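Community Help > Robots and Automation > Hands and Grippers

Thumb slips off when holding round parts, five-finger hand, after seam cleaning

Posted by tradebench_4, September 4, 2021

I look after one arm with a white five-finger hand on it. We got it through Tradgate in January and it runs on an Undirance controller. It picks up small handheld items, holds them up to the wrist camera for a check, turns the wrist and puts them back. Most of the items are round or close to round.

It ran fine until I did the first proper service. I cleaned the seams between the finger segments, checked the joint pins and put everything back the way it was. Since then the pinch grip is not right. The fingers get to where they should be, but the thumb comes in a little late and a little low. With a box or a flat part you would never notice. With a ball it pushes the part up and out, and sometimes the part rolls toward the first finger and drops.

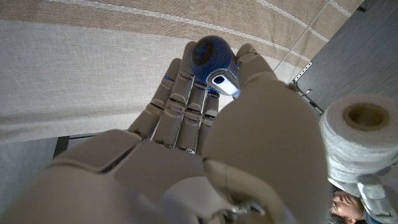 It doesn't fail every time. In the first hour of a shift it is nearly always fine, then it gets worse. The controller gives me warning 1606 now and then, which the manual lists as "joint position deviation" and says nothing more about. The fingers still light up blue as normal, so I take it the hand thinks it is healthy.

What I have tried so far:

Restarted the controller and the hand separately.
Ran the homing routine from the menu.
Raised the grip force from 4 to 11. It held better for a while and then the thumb started to buzz, so I put it back.
Checked the cable where it goes through the wrist. No damage that I could find.

I have not taken the thumb off. The manual says to return it to the dealer for that and we can't be without it that long. Is there anything I can adjust myself? And is the warning related or is it a separate problem?

golob_user

Put it back to factory settings and teach the grip again from the start. Fixed mine. Different hand though, mine is a Golob with three fingers.

cellside

I would not do the factory reset first. On these it wipes the tool offset along with the grips, and then you have two problems.

From what you describe I think it is the zero position of the thumb. The homing routine in the main menu only homes the fingers. The thumb has its own zero, and on the Undirance software it sits under Service, then Hand, then Opposing Joint. If you moved the thumb by hand while it was powered off, and it is hard to clean those seams without moving it, the stored zero can end up wrong. The hand still reports itself as ready. The blue lights only tell you that the fingertip boards have power and are talking to the controller. They say nothing about position.

How I do it:

Take the part out of the hand and move the arm to a spot where you can reach the hand comfortably. Put the arm in hold and lock it so that no program can start it. Turn off power to the hand only.

Open the thumb all the way by hand, slowly, until it meets the stop. You should feel one firm stop. If it feels springy or stops early, look in the seam at the base of the thumb before you go on. I have pulled lint and short bits of string out of there more than once. Use a plastic pick or a soft brush. Don't use compressed air, it drives the stuff further in.

Check the pins at the thumb joints. They should sit level with the housing on both sides. If one stands out, press it back with your finger. If it won't go, stop there and call the dealer. Don't tap it in, the housing cracks.

Keep your fingers clear, turn the power back on and go to the Opposing Joint page. Choose Set Zero with the thumb still against the stop. Wait for the value to settle before you confirm. This takes longer than you expect and if you confirm early you are back where you started.

Run the open and close test with nothing in the hand, then with something soft, then with your real part. Leave the force at 4. The buzzing at 11 was the motor working against a stall and I wouldn't go back up there.

As for 1606, I believe it is the same problem. The controller compares where the thumb should be with where it is, and warns when the gap gets too big. If it comes back after the zero is set, then look at the drive cord or the motor.

One more thing. You say it gets worse during the shift. A bad zero alone doesn't explain that. Something may be warming up and dragging, so look at that seam carefully — my guess is you will find dirt in it.

natinau_line2

Agree with the answer above. I'll add that the grip pose itself may need a small change for round parts. We run the same kind of hand at Natinau and the stock pinch puts the thumb tip too low. Teach it so the thumb lands level with the widest part of the ball or slightly above, with the fingertips opposite. If your part has anything stuck onto it, like a tag or a small housing, decide whether the thumb goes on that or on the ball and stay with it. Half on and half off will slip whatever the zero is.

Also write down the old zero value before you overwrite it. I didn't the first time.

tradebench_4

Thanks. Found the Opposing Joint page, I had been past it several times and thought it was for a different model. The stop did feel springy. There was a fiber packed into the seam at the base, a lot more than I expected, and I must have pushed it in there when I cleaned. Got it out with a plastic pick. Zero is set and I kept the old value. The empty test looks fine and it has held the ball every time so far, with no warning yet. I'll run it through a full shift before I mark this as solved, and I'll try the higher thumb position after that.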